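Student Projects / Packaging and Materials

Reducing Void Fill in Small Parcels: Project Report

1. Purpose

The project compared two ways of protecting small household items for shipment in shallow single-wall boxes. Method A used loose paper fill around an unwrapped item. Method B used bubble wrap around each item, held with elastic bands, and no loose fill. The question was whether Method B could bring the packed weight down without raising the damage rate.

2. Materials

Boxes came from Retano and were the same size throughout. The bubble wrap was cut in advance to two lengths. Items were grouped as tall or flat and weighed before packing. The heaviest item allowed was 700 g. A total of 16 boxes were packed, half by each method.

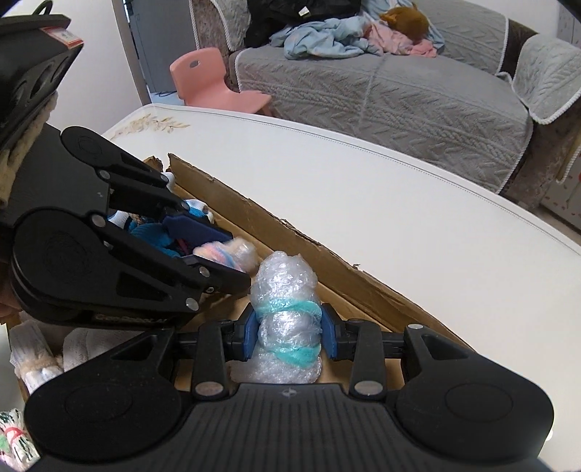
3. Wrapping procedure

Tape was ruled out after the first trial because removing it tore the film and the sheet could not be used again. Bands leave the film intact and can be moved if the wrap shifts. A tall item needs two of them, one near the middle and one lower down. The teal-green bands on the upright bundle are placed this way, with the upper one crossing in two strands and the lower one slanting toward the base. A slanted band holds less evenly than a level one, so the procedure was changed to require both bands level before the item goes in the box. Flat items were given one band across the short side.

4. Drop test

Each closed box was dropped 2 times from bench height onto a concrete floor, once on its base and once on a corner. The boxes were then opened and the contents checked for cracks, chips and movement. An item was recorded as moved if it no longer touched the wall it was placed against.

5. Results

No item was broken under either method. One unwrapped item in Method A was chipped at the rim. Movement was more common in Method B, mainly with flat items. Packed weight was lower for Method B in every pair. Packing time was longer, and most of the extra time went into placing the second band.

6. Limits

The boxes were not stacked or vibrated. Reused film was not tested. Bands from a second supplier, Moodley, arrived too late and will be tried in October.

Related reports
Corner Crush in Single-Wall Boxes
Shelf Layout at the Irkthorpe Packing Room
Galilia Paper Tape: Peel Strength After Storage
Label Placement on Shallow Boxes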